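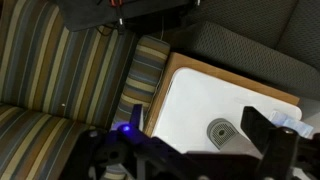

Filed under: Course notes > Service Robotics > Unit 5, Rules and Practice

Unit 5: What the rules cover, and what they leave to you

These notes go with the second half of the unit. Read them before the tutorial and bring the Bustgate checklist with you, marked up. I don't mind if the marks are rude.

5.1 Where the rules came from

Most of what gets called "robot safety" was written for factories. You had a big arm, a fence around it and a gate with a switch on it. Open the gate and the arm stopped. It was a good rule. It was easy to check, and a tired person on a night shift could follow it.

Now put a gripper over a tray in a lounge room, an arm's length from a couch and an upholstered chair. Where does the fence go? The usual reply is that the arm is small and slow, so the fence isn't needed. Small and slow compared with what? A slow gripper can still pinch a finger against a wooden rim. It can still catch a cord. I would like you to get into the habit of asking for the number whenever someone says "slow", and then asking who measured it and with what load.

5.2 Four documents you'll be handed

On placement you will probably be given a risk assessment, a site checklist, an operator sheet and an incident form. Students tend to treat these as one thing in four pieces. They have different authors and different purposes, and at least one of them will have been copied from another job.

Risk assessment. Lists the hazards and what is done about each. Look for hazards that belong to this room. If it mentions forklifts and you are in somebody's flat, put it down and start again.

Site checklist. Filled in before power goes on. The Bustgate one runs to 96 items, which is too many. Hubert Schnyder went through a stack of completed ones from the Drallthorpe trial and found page after page ticked in a single pen stroke. A line drawn down a column is not 20-odd separate observations. His shortened version has 10 items, and I think it is the better document, though I have doubts about two of them (see 5.4).

Operator sheet. How to start, stop and recover. Should fit on one side of paper. If the stop procedure is on the back, send it back to whoever wrote it.

Incident form. The least loved of the four. More in 5.6.

5.3 Soft furnishings

Factory rules say very little about fabric because factories don't have much of it. Homes are full of it. Some points that come up again and again:

Cushions move. A couch cushion somebody sat on in the morning has a different shape in the afternoon. A clearance measured to the front of a seat is a clearance to something that gives. Measure to the hard part as well and write down which one you used.

Stripes and busy patterns are hard on some vision systems. Suppliers will tell you this has been solved. Ask to see it run beside a diagonal stripe, with the lamps on and then with the lamps off. The Tikeck demonstration I sat through was done beside a plain grey wall, and I learned a fair bit about plain grey walls.

Gaps between an armrest and whatever stands next to it are where hands go. People steady themselves on armrests when they get up. Any assessment that treats the armrest as part of the scenery has missed the one place you can count on a person reaching without looking.

5.4 Cables

The short checklist says "cables tidy". I'd fail that item. Tidy is an opinion. Two people can look at the same bundle draped over a couch back and tick different boxes, and both will sign.

Better wording, in the form of things that can be checked:

- No cable, cord or loose wire lies inside the space the arm can reach, including cords that have nothing to do with the robot (blinds, chargers, lamps).
- Cables that have to cross furniture are fixed at both ends of the crossing.
- Thin signal wires are held so that a tug on the outer cable doesn't reach the connector.
- Bags and cases that hold equipment sit where they can't slide or be pulled down.

The other item I have doubts about is "area clear". Clear of what? People, pets, cups? Rewrite it for your own site and bring the result to the tutorial.

5.5 Lights and what they mean

Plenty of grippers carry a small LED somewhere on the body. Students like to assume that blue means safe or ready. It might. On one machine it means power is present, on the next that it is talking to the controller, and on another the maker simply liked blue. There is no meaning you can carry from one product to the next, so don't put "check light is blue" on an operator sheet unless you can also say what blue means on that unit and what the operator does if it's another colour.

The same goes for the light being out. An unlit LED tells you the LED is unlit.

5.6 Counting trials, and near misses

Suppliers like round numbers. Nwosu quotes 1,000 pick attempts without an incident. When we asked for the logs we got 585 of them, and no page in the set said what counted as an incident. I make no claim about the rest. They may be in a drawer. But a safety figure with no definition behind it can't be checked, and a figure you can't check should carry no weight in your assessment.

Agree on the definition before the first run. Ours, which you are free to argue with:

- Any contact with a person, however light.
- Any contact with furniture that wasn't planned.
- Any object dropped outside the tray or surface it was meant for.
- Any stop pressed by a person, for whatever reason, including "it felt wrong".

The last one causes the most complaint. Project leads say it makes the numbers look bad. It does. It also happens to be the entry that tells you the most, as people's hands are often quicker than the sensors.

5.7 Objects on the work surface

Trays with a raised rim are popular in home work because round things stay on them. Fine, but the rim is also an edge for a finger to strike on the way in, and it should be in the assessment. A smooth white surface throws light back at a camera, so test it at the time of day it will be used.

Keep a short list of permitted objects and keep packaged goods separate on it from bare ones. Flat packets and domed shapes with ridges fail in quite different ways: one is hard to get under, the other can roll or slip when the fingers close unevenly. "Household items" on a form covers both and tells you nothing about either.

5.8 For the tutorial

Bring:

- Your marked-up Bustgate checklist.
- Your rewrite of "area clear", no more than four lines.
- One hazard from your own lounge room that you can't find in any of the course documents.

Assignment 2 is due in May. It asks for a one-page operator sheet and a risk assessment for a home site of your choice. Marks come off for any sentence containing "appropriate measures" that doesn't then say what the measures are. Photos are welcome if you have permission from whoever lives there, in writing, attached at the back.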